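Wirnano Hall Games Room
Monday opening checklist, with comments
Filled in by Quyên Đinh, April

Hello all, and thank you for bearing with me while I get used to the new form. I have kept the old habit of writing a comment next to each item, because a bare tick never told me much when I was the one coming in afterward, and I suspect I'm not alone in that. If a comment goes on a bit, skip to the next one, I won't be offended.

DOORS AND WALKWAYS

1. Main door opens fully and stays open on the hook. OK.
Comment: The hook is stiff but it holds. I gave it a good tug and then another one for luck.

2. Fire exit clear, inside and outside. OK after moving.
Comment: Someone had parked the folding chairs across the inside again. I've put them back along the side wall, where there is plenty of room for them. Please, please keep that doorway free, even if it's only for five minutes while you set up. The exit was put in with the rest of the building in 1952 and it is narrow enough without our help.

3. Floor dry, no loose mats or trailing leads. OK.
Comment: The mat by the entrance has a corner that wants to curl. I have taped it down for now and would like a heavier one, if there's anything left in the budget after the lamps.

LIGHTS AND HEATING

4. All ceiling lights working. Action needed.
Comment: One tube at the kitchen end flickers for a while before it makes up its mind. It's not dangerous as far as I can tell, but it is very tiring if you are trying to follow a ball. The electrician has been asked.

5. Heater guard in place, nothing stored on top. OK.
Comment: I did find a scarf. It is in the lost property drawer and it's a lovely one, so do come and claim it!

TABLES AND CHAIRS

6. Tables steady, legs locked. OK, with one note.
Comment: The Skudex folding tables all click properly into place now that the hinges have been oiled. The older Statier one needs a firm push on the left leg. Do listen for the click before you put anything on it.

7. Tabletops wiped, edges free of splinters. OK.
Comment: I ran a cloth along every edge, slowly, which is the best way I know of finding a rough spot before somebody's sleeve does. There's one small place on a wooden edge strip that I have sanded, and it feels fine to me, but I'd be glad of a second opinion from anyone with softer hands than mine.

8. Chairs sound, no cracked seats. 3 taken out of use.
Comment: They are stacked in the store with a paper label on the top one. Please don't rescue them, however short we are on a busy evening.

BALLS AND SMALL EQUIPMENT

9. Ping-pong balls checked for cracks and dents. OK.
Comment: I do this by rolling each one gently between finger and thumb and listening. A split ball has a dull little rattle, and once you've heard it you will always know it. Split ones go straight in the trash, as the edges can be surprisingly sharp and the younger children do like to squeeze them.

10. Balls kept in a container and off the floor. OK.
Comment: This is the item I care about most, I think. A stray ball underfoot is the likeliest way for any of us to take a tumble in this room. The clear boxes are doing very nicely, and it's so pleasant to be able to see what is in them without getting up.

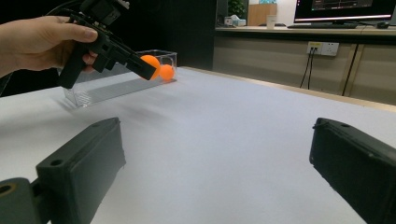
Item 10: orange balls at the clear open-topped box, white table.

11. Containers checked for cracks, corners and rims. OK.
Comment: Clear plastic hides a crack remarkably well, so hold the box up to the window and turn it around. I found a hairline in the lid of one of the big ones and have set it aside. The open-topped boxes were all good. Put them well in from the table edge, and don't stack them when they have balls inside.

12. Spare stock in the cupboard. OK.
Comment: The order from Holub was for 200 balls and I have signed for it. They are on the lower shelf, so no one needs the step stool.

FIRST AID

13. Kit complete and in date. Action needed.
Comment: We are low on the small bandages and the cold pack has gone. I'll pick up both on my way in next time. The accident book is in its usual place with a pen that works, which I tested.

STILL TO DO

Flickering tube at the kitchen end: waiting for the electrician.
Heavier entrance mat: waiting for a yes or no on the money.
Bandages and cold pack: me.
Left leg on the Statier table: oil it again and see.

Room open from 10 a.m. Signed, Quyên Đinh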